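We use cookies to remember your list settings. Accept / Manage preferences

Re: [homeautomation-talk] Kultum handheld kit, anyone bought one?
Posted Thursday, 9:40 pm by a list member

> I'm looking at the Kultum handheld gripper kit for a small laundry
> folding project. The page says you can record demonstrations in any
> ordinary bedroom, no robot needed, and train on them afterward. They
> promise a working fold policy from 104 demos. Brovden sells something
> close to it but wants you to buy their arm too. Is the Kultum worth
> the money, or should I wait for the next version in July?

I'd wait, and I'd want to see a few things before July changed my mind.

The hardware idea is fine. You hold the grippers, you fold the clothes yourself, the camera on the tool sees what the fingers see, and later an arm is supposed to do the same thing. I have no quarrel with that. My quarrel is with the 104. Nowhere on that page do they say how many different garments were in those demos, or how many beds. If it was one T-shirt on one table, then 104 gets you a machine that folds that T-shirt on that table. I asked their support and got a link back to the same page.

Knitwear is where I'd push them hardest. A T-shirt lies flat and stays where you put it. A ribbed sweater has thickness, the sleeves want to go their own way, and the near fold hangs in a lump that narrow fingertips can either pinch or push under itself. Put it on a patterned sheet and the software has to work out which stripes belong to the sweater and which belong to the bed.

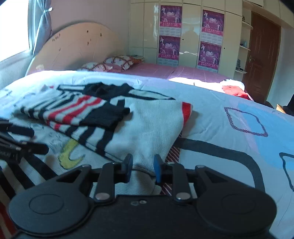
So when they quote a success rate, ask what counts as success. Serrano did this with their towel demo last year -- anything that ended up roughly rectangular was a pass. You could have sat on the towel and passed.

Second thing, the workload. Say you want 1000 demos, which is what I'd guess you need before sweaters stop being a coin toss. The page talks about recording as if it were free. It's your evenings. A demo is the fold plus shaking the thing out again plus throwing away the takes where you fumbled, and nothing in their material gives a figure for the discards. I'd try 24 with a pair of kitchen tongs first and see if you still like the project.

Third, the price. The kit doesn't include training time, and the "starter" plan covers 4 hours a month. After that you're paying by the hour, and the rate is in a separate PDF. Brovden is expensive up front but at least you can add it up before you order. You do get stuck with their arm, and I haven't heard a good word about the wrist joint on it.

What would change my mind: a raw, uncut run on a garment picked by somebody outside the company, on a bed they hadn't recorded on, with the failures left in. Rosenar published one of those for their drawer-opening kit. It was pretty ugly and I trusted it more than anything I've read from Kultum.

If you do buy it, check the return terms before you open the second box. The version I read treats the grippers as a set, and once they've been calibrated you only get store credit. And please post your results here either way, bad ones included. Most of what this list has on folding is copied from sales pages.

Recent on this list
Re: Brovden arm, wrist joint play after a month
Serrano towel demo, what counted as a pass?
Rosenar drawer kit, long write-up
Training plans billed by the hour
WTB: used tabletop arm, any condition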